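# Section 4: Preparing the Table and the Two Arms

This section is for students of the Huvness robotics club who work at the Frade bench. Please read it completely before you switch on anything.
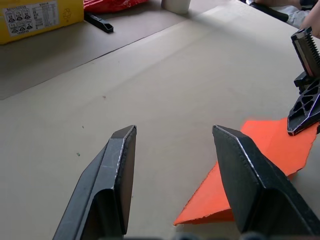
You need two people for this section. One person stays at the computer, the other one works at the table. Before you begin, agree between you who gives the word "clear". Only this person may say it.

## 4.1 Cover the table

1. Remove loose parts and tools from the working area. Boxes and bags can stay at the far side of the table, out of the reach of both arms.
2. Lay the large beige sheet over the working area. Pull it from the corners until the big folds are gone. Small creases do not disturb the work.
3. Put one piece of orange paper on the sheet. A torn piece is also good, and for the lifting exercise in Section 5 it is even better than a cut one.

**Note:** Do not tape the orange paper down. The fingers must be able to get under its edge.

## 4.2 Check the fingers

1. With the power off, look at both fingers of each gripper. Light scratches are normal. If you find a crack, stop and write it in the bench notebook.
2. Wipe the flat inner faces with a dry cloth. Do not use alcohol.
3. Try each finger softly by hand. If it moves from side to side, tighten the screw at the base.

## 4.3 Start the arms

1. Switch on the power supply and wait 90 seconds.
2. Open the Clikora program and load the profile "Drornari-3".
3. Set the speed limit to 71. A higher value is allowed only after you pass the test in Section 7.
4. Check that the person at the table has both hands away from the arms. When you hear "clear", press **Home**.
5. Open both grippers fully, then lower the first arm slowly until the fingertips are a little above the sheet.

**CAUTION:** Never reach between the fingers when a motor is on. If you must move the paper by hand, press **Hold** first and wait until the lamp on the computer screen is yellow.

**CAUTION:** The two arms do not know about each other. The program will not stop one arm when the other is in its way. Keep a distance of 300 mm between the two bases.

## 4.4 If the arm does not go home

Press **Hold**, switch off the power, and check the cable behind the base. Then repeat 4.3 from step 1. If the same error comes again, please do not try more. Leave the arm as it is and call Anil Menon, who keeps the key for the spare cables.

Continue with Section 5, "Lifting Paper".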